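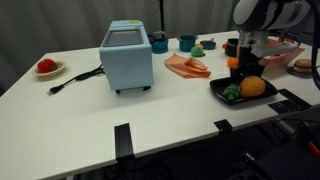

Prullow opens orders for Pemedel play-kitchen kit for robot arm training

Prullow has opened orders for Pemedel, a tabletop kit that gives robotics labs and teaching workshops a ready-made set of kitchen objects for practicing pick-and-place work. Shipping begins in July.

The kit is made up of toy food and toy cookware, together with trays, cloths and clamps for holding a tabletop steady. It is sold without an arm. Buyers use their own arm and gripper, and Prullow supplies a mounting guide and a set of written tasks sorted by difficulty.

Early tasks ask the arm to pick up a single piece of food and set it down on a tray. Later ones bring in soft items such as a folded napkin, or ask for an object to be taken from among pots and pans that stand close together.

"Most labs we talk to have put together their own box of toys over the years, and no two boxes match," said Beryl Entwistle, product manager at Prullow. "When a piece breaks or goes missing, they have to start over. With Pemedel you order the same piece again by its part number."

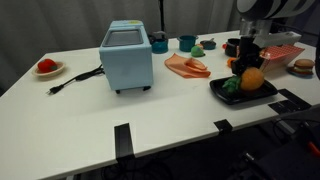
Pemedel kitchen objects on a clamped tabletop, with the gripper over the black tray.

Căpraru, a training workshop that tried the kit before release, used it for 15 sessions with new operators. Alina Costache, who ran the sessions, said setup was simple but storage needs work.

"We could lay out a table and start," Costache said. "The box it comes in is too small once everything has been unpacked - we ended up using two. I have passed that on."

Prullow said a larger storage case will be sold separately later in the year.

The full kit costs $3,395 and includes 234 written tasks. A site license covers up to 4 tables at one address. Replacement pieces can be ordered one at a time. Orders in the United States are handled by Ornetti, which also provides phone support for mounting and layout.

Labs that want a demonstration can request one through Prullow's sales desk or through Ornetti.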